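Section 8: Setting up your sorting trays

Now that your Dikedum trays are unpacked and you've had a cup of tea, it's time to give everything a home. Do take this part slowly, it's much nicer than rushing!

1. Clear a good stretch of table and give it a wipe.

2. Set the blue tray on your left and the red one beside it, leaving a little bare table between the two.
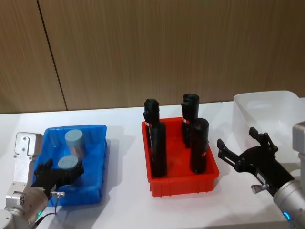
Blue tray for short containers, red tray for tall black ones.

3. Stand the short containers in the blue tray first, lids up. They like a bit of elbow room, so please don't squeeze in extras. 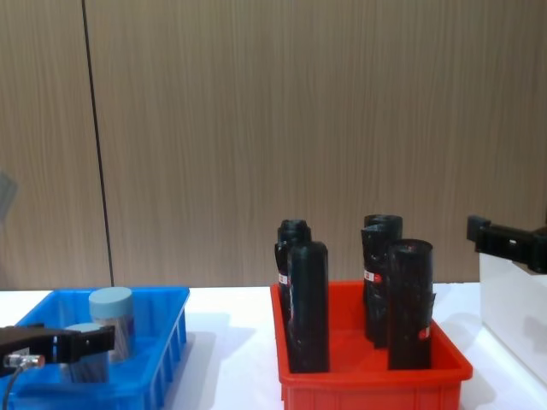
4. Next come the tall ones, which go upright in the red tray. Lower each one gently until you feel it meet the floor of the tray, and only then let go.

Note: if a label faces the wrong way, a small turn will put it right.
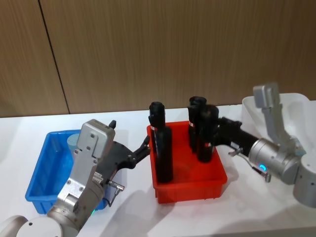
5. Bring the tall ones together in pairs, one behind the other, and check that none of them leans on the rim.

Caution: never carry a filled tray by one side. Use both hands, and keep the load under 1000 g.

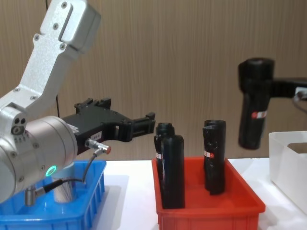

Taditz Home Storage, Customer Guides Team

6. Wipe the rims with a soft cloth. Spare trays can be ordered from Hadiza Iyamu on extension 173.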